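Retention is a design decision, and it is usually made by the disk

Saturday, October 22, 2022

Most video surveillance specifications I am asked to review give plenty of space to the cameras and one line to storage. The line says something like "30 days minimum". It does not say at what frame rate, for which cameras, under what scene conditions, or who is meant to check. The installer fits whatever disk the recorder was quoted with, sets it to overwrite when full, and the retention period becomes the result of a division sum that was never written down.

My view is that retention should be set per camera, in writing, before any hardware is chosen, and that for most cameras on most sites it should be shorter than it is now. I accept that this is a minority position among installers.

Take the site at Barroso, a distribution warehouse with a yard, two gatehouses and a block of offices. It has 308 channels. The system was handed over with a stated retention of 30 days across the board. In August I was asked to find out why footage from one of the loading doors went back only 11 days, while a stairwell camera in the offices went back more than 70.

The cause was ordinary. The recorders were configured with fixed storage quotas per channel, all equal. The loading door has vehicles, rain, headlights and people in it at all hours, so the encoder has a lot of change to describe and the bit rate stays high. The stairwell is lit by one steady fitting and is empty for most of the day, so its variable bit rate stream drops to almost nothing. Equal quotas gave the least history to the door where incidents occur and the most to the stairs where they do not. The average was a little over 30 days, and the average was what had been tested.

Ainhoa Figueroa, who maintains the recorders there, had already raised this twice. The answer both times was to buy larger disks. Larger disks would have moved the loading door from 11 days to perhaps 20, and the stairwell to somewhere past four months. The second figure is a fault as well, though it is seldom treated as one. Footage of identifiable people kept for four months without a stated purpose is hard to defend to anyone who asks for a copy of it, and under data protection law they are entitled to ask.
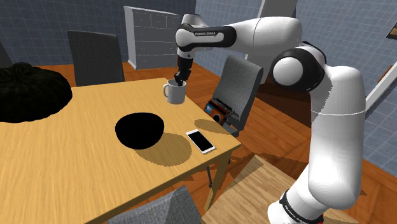

Simulated arm and mug on a dining table.

The usual objection is that storage is cheap. The disk is cheap. The bay it sits in, the power, the rebuild time when it fails, and the hours spent searching are less so. A rebuild on a large array under continuous write load can take days, and during that time the array is exposed to a second failure. I have seen a recorder lose its whole archive in that window. It had been specified with generous capacity and minimal redundancy because capacity was the number on the tender form.

The second objection is that incidents come to light late. Some do. An insurance claim may arrive six weeks after the event, and a stock discrepancy may appear only at the quarterly count. This is a good argument for long retention on the cameras that cover claims and stock. It says nothing about the corridor outside the canteen. Where a late incident is likely, the better tool is an export procedure that people will use: a short form, a named person, and a protected folder outside the overwrite cycle. At Barroso the export procedure was a USB stick in a drawer.

A third objection came from Begoñe Campos, who writes tenders for a living and whose opinion I take seriously. She holds that a single figure is enforceable and a schedule is not. If the contract says 30 days, anyone can open the recorder, scroll back and see whether it has been met. If the contract has a table of nine camera classes, no one will check it, and in two years half of the cameras will have been moved to different scenes anyway.

She is right about the moved cameras. I do not think she is right about checking. Every recorder I have worked with in the last several years can report the oldest frame held on each channel, and many can send that report by email on a schedule. Comparing it against a table is a job for a spreadsheet. What the single figure makes easy is a test on one camera, on one afternoon, and that is how Barroso passed its handover.

Encoding settings belong in the same document. Capping the bit rate makes retention predictable and makes the picture worse at exactly the moments when there is most movement in it. Leaving it uncapped does the reverse. Smart codecs, which stretch the interval between full frames when the scene is still, save a good deal of space on quiet channels, and very little on busy ones, so a saving quoted from a quiet corridor should not be applied to a yard. Any calculation should use bit rates measured on the actual scene over at least one full week, including the nights. Noise from a sensor working in poor light can cost more than traffic does by day — this surprises people every time, and a modest lamp is often a better purchase than another disk.

The schedule I proposed has four classes. Gates and loading doors are kept for 45 days at full frame rate. Stock aisles are kept for 45 days at a reduced rate. General circulation is kept for 14 days, and the offices for seven. Each class has a maximum as well as a minimum, and footage is deleted at the maximum even if there is room on the disk. The maximum was the hardest part to get agreed. The site manager asked why a system should throw away something it has space for, and I answered that the disk was never supposed to be the one deciding.

The arrays at Barroso have not been enlarged. The quotas were redrawn last month, and the first full report is due when the 45-day channels have had time to fill.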